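Notes on Reading a Control Cabinet Before Touching It

June 3, 2023

14 comments | 32 shares

The purpose of this entry is to record the practice I have adopted for approaching an electrical control cabinet that is new to me. It is a personal account and does not replace the instructions of any employer or manufacturer. I have worked in building services for 18 years, the last 7 of them at the Nakside workshop, and in that period I have been asked many times by newer colleagues how long one should look at a panel before operating it. My answer has been ten minutes, and I have seen no cause to shorten it.

The habit was formed under Mr. Baltazar Ayala, who supervised my first posting at Folter. Mr. Ayala required each trainee to stand before the cabinet with both hands behind the back and to state aloud what every lamp and switch was presumed to do. Any item that could not be named was written down and looked up in the drawings. The exercise was not popular. It did, however, reveal how much of what we called knowledge was guesswork based on color.

Color deserves particular care. A green lamp is commonly taken to mean that all is well, but on many panels it means that a circuit is open and the equipment is stopped, while red means that it is running. Other panels follow the opposite custom. The only reliable authority is the label, read together with the drawing for that cabinet. Where the label is in a language the operator does not read, a translated copy should be kept with the drawings. At Prekance this was done for all 10 cabinets in the plant room, and Mr. Zeeshan Durrani was good enough to check the wording.

I also advise that the meter be read before any selector is turned. On a three-phase supply the readings should sit close to one another. A wide difference is a reason to stop and report.

The layout I find easiest to teach from places the supply side on one door and the operating controls on the other.
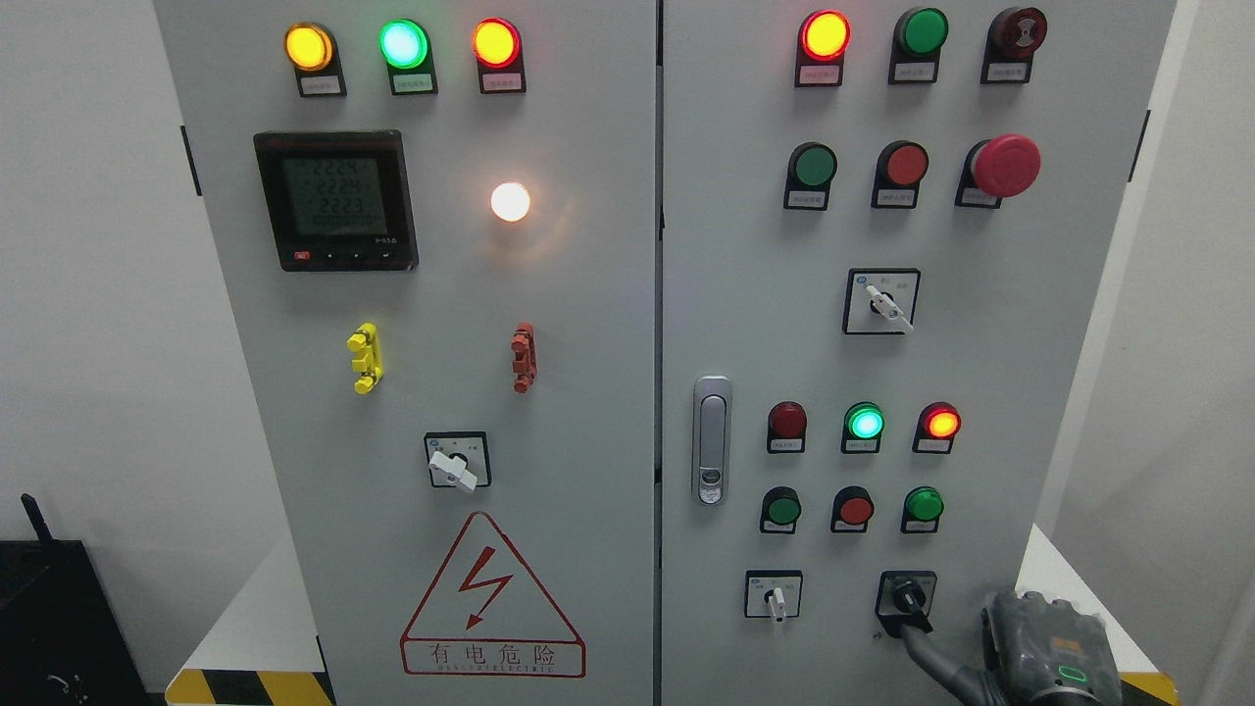 A trainee who has understood this division will usually examine the incoming supply first and proceed to the push buttons afterward, and this is the order I recommend. The position of each rotary selector should be written in the log before it is changed, so that it may be restored. The emergency stop should be located at the outset and its position pointed out to everyone present.

Warning signs are to be kept clean and legible. Doors are to be kept locked, and the key is to be held by the person named on the permit. Ms. Etornam Dramani has asked whether I would publish the log sheet used at Nakside. I intend to do so in December, once the column for meter readings has been widened. The present one will not hold three figures and a decimal in ordinary handwriting.

Corrections may be left in the comments.

Share this post
14 comments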